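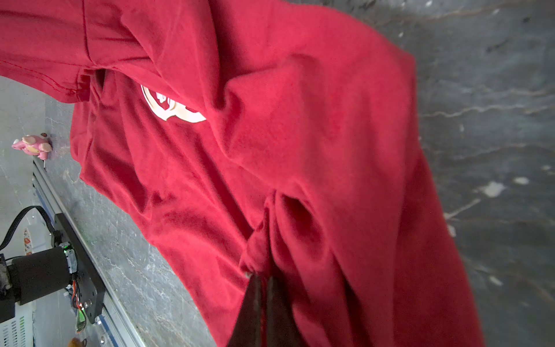 Vale a pena comprar um kit de manutenção para as pinças de uma célula de dobrar roupa, em vez de ir trocando peças avulsas? Vale, se a célula trabalha todos os dias e se quem a mantém tem paciência para ler instruções traduzidas por alguém com pressa.

Kit de dedos e calibração Clutia para pinças paralelas – quatro meses de uso
25 Jul 2024

Comprei o kit da Clutia em março, depois de uma temporada a colar tiras de borracha nos dedos de origem com uma fé que a borracha não merecia. Vem numa mala rígida com 4 pares de dedos, um jogo de almofadas de silicone, um calibre de abertura, uma chave dinamométrica pequena e um manual de 30 páginas, das quais três são avisos sobre não meter a mão onde está a pinça. Paguei 1280 reais, frete à parte.

A célula é modesta: dois braços de bancada e um controlador Kawaguchi que já era velho quando chegou. Passa o dia a pegar em malhas de algodão, a levantá-las e a tentar estendê-las de um modo que a minha avó teria reprovado.

Pano é um material ingrato. Uma caixa deixa-se agarrar ou cai; uma camiseta faz as duas coisas ao mesmo tempo, e uma manga fica sempre para trás. Com os dedos de origem, a pinça fechava torta e mordia o tecido só pela ponta. Aumentar a força resolvia a queda e criava uma marca na malha. Passei semanas nesse vaivém.

Montagem. Cada dedo leva dois parafusos, e o manual pede que se apertem alternadamente, com a pinça aberta e sem energia. A chave dá um estalo quando chega ao torque, tão discreto que na primeira vez apertei além da conta e tive de recomeçar. Troquei os dois dedos em meia hora. Quem já fez isto antes leva dez minutos, e quem confia na figura 7 do manual leva a tarde, porque a figura mostra o dedo esquerdo ao contrário.

Calibração. O calibre é a melhor peça da mala. Fecha-se a pinça sobre a lâmina, anota-se o valor que o controlador mostra, repete-se com a lâmina mais grossa e corrige-se o zero. Descobri que a minha estava desalinhada 13 passos de um lado, o que explicava a mordida torta e me fez pensar com alguma vergonha em toda aquela borracha.

As almofadas de silicone dividem opiniões, a começar pela minha. Agarram bem a malha grossa, mas juntam fiapos com a dedicação de um aspirador. Limpo-as com álcool isopropílico no fim do turno e passo um pano seco antes de ligar. As da Urkdale, que usei antes, sujavam menos e duravam metade. Também experimentei as da Kolia, mais baratas, e voltei a arrumá-las na caixa.

Depois da montagem convém rever os cabos. Os dedos novos são um pouco mais compridos, e no meu caso o cabo do punho roçava no suporte quando o braço rodava todo para dentro. Uma abraçadeira resolveu. O manual não diz uma palavra sobre isso – tem, em compensação, um parágrafo inteiro sobre como guardar a mala ao abrigo do sol.

O que me irrita: não se vendem dedos avulsos. Se perder um, compra outro par, e o par só vem com parafusos novos que ninguém pediu. A espuma da mala também já começou a esfarelar.

Nota: 4 em 5. Tirei um ponto pela figura 7.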